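Caring for Your Bedroom: How Beds Are Made and Clothes Are Put Away
A Home Skills explainer for readers ages 7 to 11

A bedroom has more jobs than any other room in the house. People sleep there, dress there, read there and keep most of what they own there. This explainer looks at the bed and at the places where clothes belong.

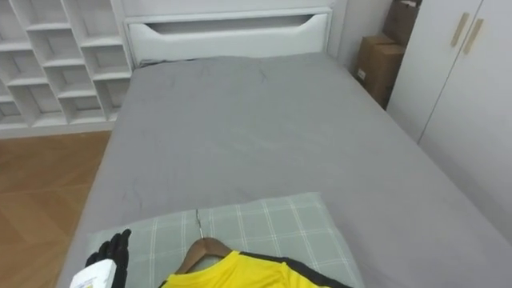
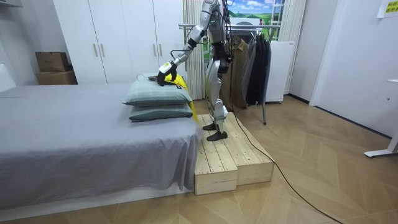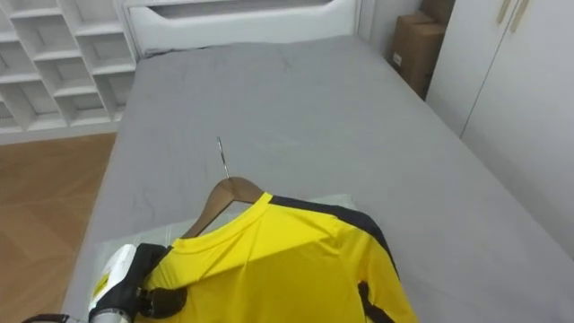
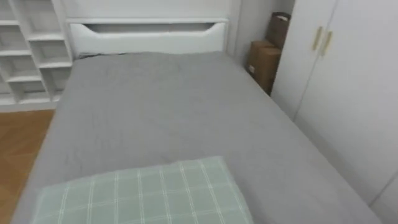 A gray bed, seen four times.

Why does a fitted sheet stay on the mattress when a flat sheet slides off?

A fitted sheet has elastic sewn into its edge. The elastic stretches when the sheet is pulled over the corners of the mattress, and then it tries to become short again. This pulls the edge of the sheet in underneath the mattress and holds it there. A flat sheet has no elastic, and so it must be folded and tucked in by hand.

The parts of a bed

The mattress is the thick, soft part. Under it is the base, which holds the mattress up off the floor and lets air pass beneath. The upright panel at the end where your head goes is the headboard. It keeps pillows from falling behind the bed, and it protects the wall from marks.

The coverings of a bed are called bedding. Bedding includes sheets, pillowcases, blankets and the duvet, a large, soft bag filled with feathers or with light, fluffy fibers. A duvet keeps a person warm by trapping air. The air is warmed by the sleeper's own body, and the filling stops it from drifting away.

Putting on a fitted sheet

Younger children should ask an older person to help, as a mattress corner can be heavy to lift.

1. Take the pillows and blankets off the bed.
2. Find the label on the sheet. On many sheets it is sewn near a bottom corner.
3. Hook one corner over the top of the mattress.
4. Go to the corner diagonally across from it and hook that one next.
5. Hook the last two corners.
6. Smooth the sheet with flat hands, working from the middle outward.

Small creases do no harm. Large ones can be uncomfortable to lie on – pull the sheet tighter at the nearest corner and they will usually disappear.

Hang it or fold it?

Clothes may be hung on a hanger or folded into a drawer or onto a shelf. Shirts, dresses and jackets keep their shape well on a hanger. Heavy knitted sweaters should be folded, as their own weight can stretch them at the shoulders.

A hanger has two main parts. The hook goes over the rail in the wardrobe. The shoulders are the sloping arms that fill out the top of the garment. To hang a shirt, lay it flat on the bed with the front facing up. Slide the hanger in from the bottom of the shirt until the hook comes out through the neck. Pushing a hanger down through a tight collar can stretch the fabric, and a stretched collar does not always recover.

Wardrobes and open shelves

A wardrobe has doors, which keep dust and sunlight away from clothes. Strong sunlight can make colors fade over many months. Open shelves have no doors. They collect more dust, but it is easy to see what is on them and easy to put things back. The small square spaces in some shelving units are called cubbies.

When Etenesh Wako, our home skills instructor, visits a class, she asks each pupil to choose one cubby or drawer and decide what will live in it. Books may live in one and games in another. She then asks the pupils to write the name of each group on a card. In October, one class made 21 cards and used 18 of them. The other three were kept for things that had not yet found a place.

Something to try at home

Ask permission first. Choose one shelf and take everything off it. Wipe it with a soft, dry cloth. Put back only the things that belong there, with the tallest items at the back. Draw the shelf before you begin and again when you have finished.

Words to know

Bedding: the sheets, covers and blankets used on a bed.
Cubby: a small open space in a shelving unit.
Elastic: a material that stretches and returns to its first length.
Headboard: the upright panel at the head of a bed.
Wardrobe: a tall cupboard for clothes.

For teachers and families

Printed copies of this explainer may be made for classroom use. Damian Tanner prepared the text, which was last reviewed on January 8, 2024. The next title in the series covers washing, drying and reading the care labels on clothes.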